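Visit Report: The Flerken Drinks Cell at Mendine
September 7, 2024

The members of the Yazıcı study group were received at the Mendine building for a morning on the upkeep of the Flerken drinks cell. The cell prepares hot and cold drinks for staff and guests and had served 1,965 of them in the month before our visit. It consists of one robot arm in a glazed cabinet, a pump unit below it, and a control box on the outside wall. A pantry counter close by is kept as part of the station and appears on the same maintenance sheet.

Our hosts began with the daily work. The arm is sent to its rest position, the key is turned to service, and the operator waits for the amber lamp before opening the cabinet door. Only then may the nozzles be taken off for rinsing. The counter is dealt with while the nozzles soak.

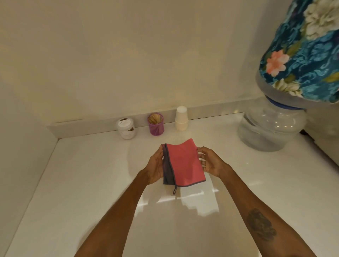
The maintenance sheet for the cell runs to two pages and is signed at the end of each shift. Page one covers the cabinet, the drip tray and the pump filter. Page two covers the pantry, and it is more exact than several of us had expected. A microfiber cloth is to be folded to a square panel before it touches the surface, much as the pink one was held over the white counter during our visit, and it is to be refolded to a clean face for each section. Cloths used on the counter never go inside the cabinet, where lint can reach the gripper pads.

The pads themselves are checked every 425 drinks. The operator presses each one with a thumb, looks for splits along the edge and wipes it with plain water. Worn pads are replaced in pairs, and the arm then has to be taught its grip on the cup again. The procedure takes one person a quarter of an hour if the height gauge is in its drawer. On the morning of our visit it was not, and was found on top of the control box. 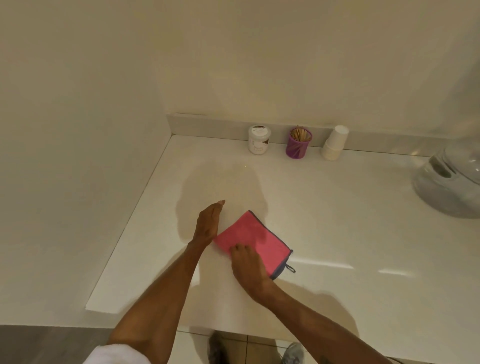
Remzi Karabulut remarked that most of the stops logged since January had begun with something sticky, and that he would sooner train a new operator on wiping than on the control screen. Sugar on the drip tray is carried to the pads, the pads hold the cup a moment too long, and the arm reports a release fault. He asked that the fault never be cleared from the screen until the pads have been looked at.

The group then asked about supplies. Paper cups, stirring sticks and jars stay against the back wall of the pantry counter, so that the working area in front can be wiped in one pass. Stock for the cabinet is loaded separately through the side hatch. 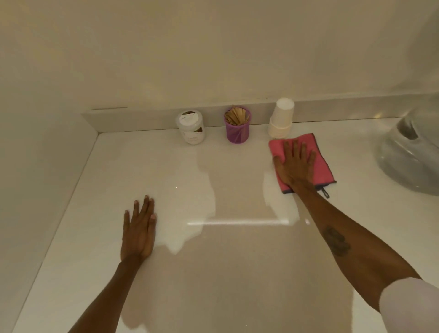
Wiping toward the back of the pantry counter, with the cups and sticks against the backsplash.

After the counter had been discussed, we returned to the pump unit. Its hoses were supplied by Edent and are changed by running hours. The meter stood at 1,282 when we read it. One hose had been replaced early after a clamp worked loose – the old part was passed around, and the mark left by the clamp was plain to see. The new clamps are checked with a hand driver on the first working day of the week.

Spills are treated as a separate item on the sheet. The operator notes the place and the color of the liquid, then wipes inward from the edge. A spill under the nozzles also calls for a test pour into a measuring cup before the key is turned back.
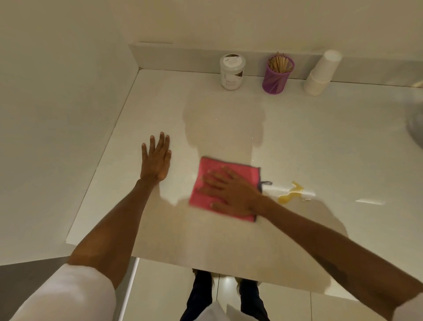
Counter care: a pink cloth beside a small puddle of yellow liquid.

The visit closed with a restart of the cell. The door was shut, the key returned to run, and the arm made one slow cycle without a cup. Our group has asked Mendine for a copy of the maintenance sheet and for the gripper pad drawing, and both will be placed with the minutes when they are received.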